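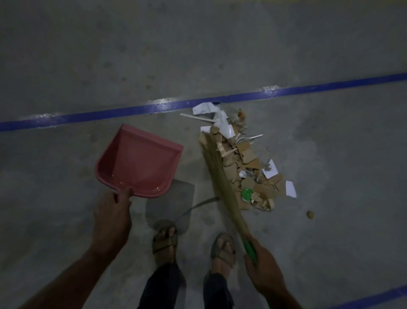
Build the pan first, ran the earliest reply to the Maltik log, and leave the brush for later, because any motor can push dirt and very few machines can pick it up. The Funholm workshop had done the opposite. By the time the reply arrived the brush drive was finished, the wheels turned, and there was no collection mechanism beyond a cardboard mock-up taped to the front.

Maltik is a floor-cleaning robot for a shared workshop with a concrete floor, and its design problem is the kind of litter such a place makes. Household machines are built for dust and crumbs. The floor at Funholm collects torn cardboard, twisted tape, crumpled plastic and scraps of paper, and a heap of it next to a painted blue line is still cleared with a grass broom and a red dustpan. Flat cardboard slides under a roller. Tape goes around it.

The chassis is a welded steel tray on two driven wheels and one caster. It measures 633 mm across the brush housing, narrow enough to pass between the bench rows. Motor control runs on a Peltero board, chosen for its current sensing on both channels. Current is the only jam detection the robot has. When the brush motor draws more than its set limit, the controller stops the brush, reverses it for one turn and tries again. After three attempts it parks.

Tape defeated this routine for most of the winter. A strip wrapped around the shaft raises the current slowly, well under the limit, until the bearing seal is full of adhesive. The second version of the firmware watches the trend over the last 80 seconds as well as the peak. It gives false stops on the rough patch by the loading door, and these have been left in.

The pan went through four lips. Sheet aluminum caught on every joint in the concrete. A rubber strip rode over the joints but folded back under cardboard. The current lip is spring steel, ground to a shallow bevel and hinged so that it floats on the floor under its own weight - the same thing a wrist does with a hand-held pan. The hinge came from Lâm, as did the gear motor that tips the load backward into the bin.

Navigation is deliberately simple. Two downward-facing color sensors look for the blue of the floor markings, and the robot treats a line as a wall until told otherwise. Glare was the main difficulty. Glossy paint under a lamp reads as white, so a single lost reading is ignored and the robot slows down until the color returns. Worn paint is a separate problem, so far solved with more paint.

Parts have cost 1652 dollars, of which 461 went on batteries, including one pack that was bought in the wrong voltage and now runs the bench lights. The log lists every purchase, with the failed lips included.

On a test load of mixed scrap the robot takes up paper and small plastic in one pass. Large cardboard still needs two, the second from the opposite side, and long tape is removed by hand before a run. The next revision moves the brush forward 15 mm and adds a comb behind it. The drawings for the comb are in the log, along with a request for anyone with a spare length of spring steel in the same gauge.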